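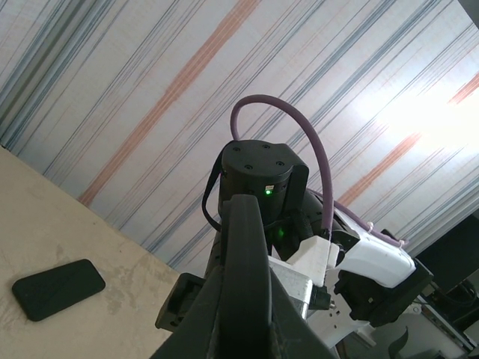 Progress report to the Tritmont fund: cleaner vans for rural deliveries

Prepared by Sabina Hudec, project lead, Brusum
Period covered: March to the end of August

1. Where we stand

The grant pays for the conversion of six diesel delivery vans to battery power and for one season of running them on ordinary routes. Four vans are converted and on the road. The fifth is in the workshop at Jurčo and should be finished in September. The sixth has not been started, for reasons given in section 3.

2. Work done

The first two vans took longer than planned. The engine mounts on the older model did not match the drawings we had bought, and new brackets had to be made. Jurčo kept the patterns, so the third and fourth vans went through in a little over half the time.

All four passed inspection at the first attempt. The payload is now 900 kg, down 75 kg on the diesel version. Most of our customers have not noticed the difference. The bakery round has, and on two mornings a week it needs a second trip.

Range in warm weather has been better than we expected on the valley routes and worse on the hill routes. Drivers come back with plenty in hand from the first and very little from the second. We have no winter figures yet.

3. Problems

The battery packs for the last two vans were due in May. Dromon delivered one in July and now says the other will come in October. We looked at a different supplier, but their pack would need a new tray and a fresh inspection, so we have decided to wait.

The heater in van two has failed twice. The part was replaced under warranty both times. Lenka Beneš, who runs the workshop side, thinks the wiring to it is too thin and will fit heavier cable to all the vans before the cold weather.

Charging at the depot is tight. With four vans plugged in after 6 p.m. we are close to the limit of the supply, and a timer now staggers them overnight. This will not be enough for six. The network operator has given us a price for the upgrade — it is within the contingency line, and we ask for your agreement to spend it there.

4. Money

Spending is about 500 euros under budget for the period. The saving is on drivers' training, which took one day instead of two. The late battery pack moves one payment into the next period but does not change the total.

5. Next period

Finish van five and put it on the northern route.
Fit the new heater cable.
Complete the depot supply upgrade, if agreed.
Start van six when the pack arrives.
Record range and charging times through the first frosts, with the hill routes logged separately.

The mileage sheets and workshop invoices are attached.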